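Skodbridge Textile Care Program
Course Handout, Unit 3: Folding Short-Sleeved Knitwear
17 June 2024

Purpose of the unit

Students learn to prepare and fold a short-sleeved cotton T-shirt to the standard used in the Etlow laundry room. The unit assumes that sorting and pressing have been covered. Each student is expected to bring one printed shirt of their own for the second session.

3.1 Position of the garment

Lay the shirt flat on a clean, light-colored surface with the hem and the neckline at opposite ends. The folder may stand at either end, provided that the same end is used for the whole batch. Smooth the body outward from the center before touching the sleeves. Slight rippling in a knit is acceptable at this stage; a hard crease is not.
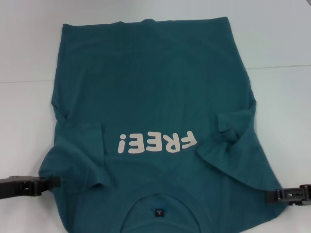
3.2 Turning in the sleeves

Each sleeve is turned in over the body of the shirt, one at a time. Hold the cuff edge and the underarm seam together and lay the sleeve down in a single movement. Fabric that gathers near the shoulder should be opened out by hand before the next fold – a bunched sleeve will show as a ridge through the finished piece.
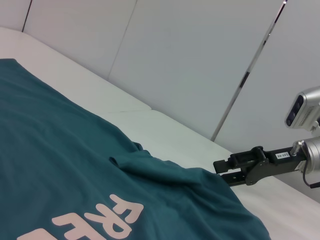 Figure 2. Gathered fabric standing up in a small mound beside the flat body of the shirt.

Students should check both sleeves from the side as well as from overhead. Low folds are easily missed when viewed straight down.

3.3 Printed garments

Prints require some care. Do not place a sharp fold through large lettering where a softer fold beside it will serve. Prints that already show fine cracking are to be folded loosely and stacked no more than two high. The Markex folding board may be used for plain shirts only.
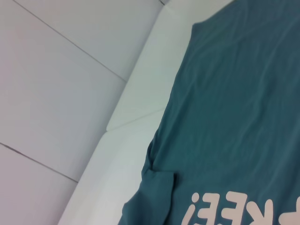
Figure 3. Sleeve folded over onto the body, forming a doubled layer with a visible crease.

3.4 Practice and assessment

Students complete 200 folds before assessment and enter them on the Flores record sheet. Sheets are collected at the end of the unit. The assessment may be repeated once, and the next sitting is in December.

Reading for the next unit: Section 2 of the course manual, on long sleeves and collars.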